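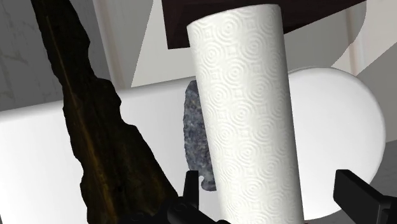
A paper towel roll with embossed circles.

About Rurumia
Updated July, by Ctibor Mikuš

Most cleaning companies have an About page that tells you they are passionate. I have never met anyone who was passionate about a grease trap, and I have cleaned a lot of them, so I will skip that part.

Rurumia cleans small workplaces: dental offices, two-room law firms, a print shop, a couple of daycares. We have been doing it for 15 years. There are 23 of us on the payroll, and all 23 are employees. I mention that because in this trade the person who shows up at your door is often a subcontractor of a subcontractor, and the company whose logo is on the invoice couldn't tell you her last name.

I started out at a much bigger firm called Zunorard. They had a mission statement in the lobby and a four-page checklist for every building. The checklist took longer to fill in than the restrooms took to clean, and you can guess which of the two got done properly. When I left I took one client with me, the Đặng accounting office, who had asked me more than once why their "deep clean" looked the same as their regular one. I didn't have a good answer then. I still doubt there is one. If a company sells you a deep clean every quarter, ask what they have been doing the rest of the time.

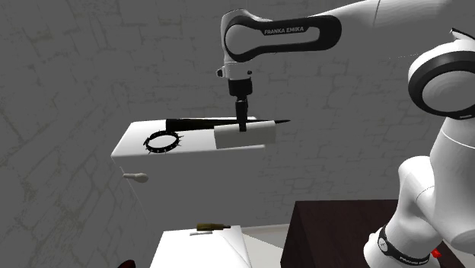 We get asked a lot about green products. We use mild, unscented cleaners for nearly everything and a proper disinfectant where the rules for your kind of business call for it. I won't tell you this saves the planet. A leaf on a label can mean almost anything, and I have read enough of the small print on the back to stop being impressed by the front. We tried a concentrate called Wutus for one winter. It smelled of oranges and left a film on the floor that we then had to wash off with plain water, so we went back to what we had before.

Our routine is dull. The same person cleans your building each time unless she is sick or on vacation. She has 60 minutes at the very least, even in the smallest office, as I don't believe anyone who claims to do a real job in less. She carries one set of cloths for restrooms and another for everything else, and they are washed separately.

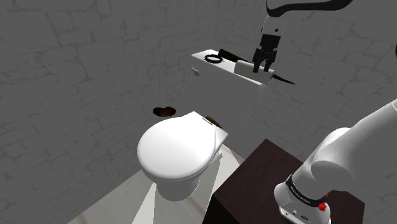
Prices are worked out after a visit. You may have seen sites with a slider where you drag a dot to your square footage and get a number. We had one of those for a few months, on the advice of a marketing man, and the number was wrong for every single client.

We don't do carpets, windows above the ground floor, or anything after a fire or flood. There are people who do those things well and I can give you a name or two. We also don't offer a "100% satisfaction guarantee." If something was missed, call before noon and we will come back that evening. I suspect that's all those guarantees ever meant.

We look after 27 buildings at the moment and have room for a few more on the east side of town. References are available, including one from a client who left us and was pretty fair about why.

Recent on our site
What a supply closet needs and what it doesn't
Daycare cleaning: questions to ask before you sign
Why we dropped the price slider
Do air fresheners do anything?
Work for us: evening shifts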